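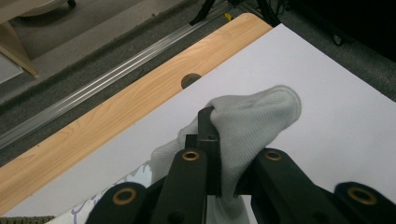 Apuntes de la sesión 8. Sanciones, ruptura de relaciones y listas de designación

Estos apuntes resumen lo que vimos en clase y añaden algunas precisiones que quedaron pendientes. No sustituyen la lectura obligatoria del capítulo 7.

## 1. Tres medidas que se confunden con frecuencia

En la prensa se usa la palabra «sanción» para casi todo. Para el examen es necesario distinguir:

- **Ruptura de relaciones diplomáticas.** Es un acto unilateral y discrecional. El Estado que rompe no tiene obligación de justificar su decisión. Se cierran las misiones, pero el tratado que obliga a las dos partes sigue, en principio, en vigor.
- **Retorsión.** Acto inamistoso pero lícito: reducir la ayuda, negar visados, retirar al embajador para consultas.
- **Contramedida.** Acto que sería ilícito si no respondiera a un ilícito anterior del otro Estado. Debe ser proporcional y, en lo posible, reversible.

La expulsión de un solo diplomático, declarado *persona non grata*, no equivale a la ruptura. Varios de ustedes lo escribieron así en el ejercicio anterior.

## 2. Las listas

Una lista de designación identifica a personas o entidades cuyos bienes quedan congelados. Puede ser de las Naciones Unidas, de una organización regional o de un solo Estado. El efecto jurídico cambia mucho según el origen: una lista nacional obliga solamente dentro de la jurisdicción de quien la aprueba, aunque en la práctica los bancos extranjeros también la consultan.

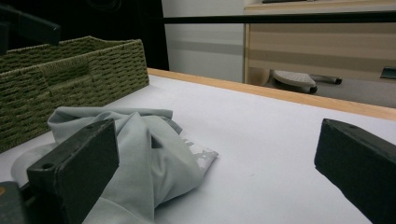
*Fig. 1. Tela gris claro sobre una mesa blanca.*

Preguntas que conviene hacer ante cualquier lista:

1. ¿Qué órgano la aprueba y con qué mayoría?
2. ¿Se comunican los motivos a la persona designada?
3. ¿Existe un recurso, y ante quién?
4. ¿Cada cuánto tiempo se revisa?

## 3. Caso de trabajo: Skeratham y Hellinach

Skeratham rompe relaciones con Hellinach y cierra la frontera terrestre. Dos semanas después publica una lista con 262 nombres, entre ellos el banco Blöndal, con sede en Hellinach y una sucursal en el puerto de Ruvthorpe, que pertenece a Skeratham. La sucursal mantiene 1.817 cuentas, muchas de ellas de trabajadores que no figuran en la lista.

Hellinach alega que el cierre viola un tratado de tránsito firmado por ambos. Skeratham responde que el tratado contiene una excepción de seguridad.

Para discutir en grupo:

- Clasifiquen por separado la ruptura, el cierre de la frontera y la congelación de los bienes del banco.
- ¿Puede Skeratham invocar la excepción sin presentar ninguna prueba? Comparen las dos posturas que leímos sobre las cláusulas que «se juzgan por sí mismas».
- ¿Qué protección tienen los titulares de las cuentas?

## 4. Mediación

El mediador propone y las partes deciden. En los buenos oficios, en cambio, el tercero facilita el contacto y normalmente no entra en el fondo del asunto. Esta diferencia es clara en los manuales y bastante menos en los casos reales, donde un mismo país suele hacer las dos cosas.

## Entrega

Un comentario del caso, de dos páginas como máximo, durante la primera semana de agosto. Citen los artículos por su número.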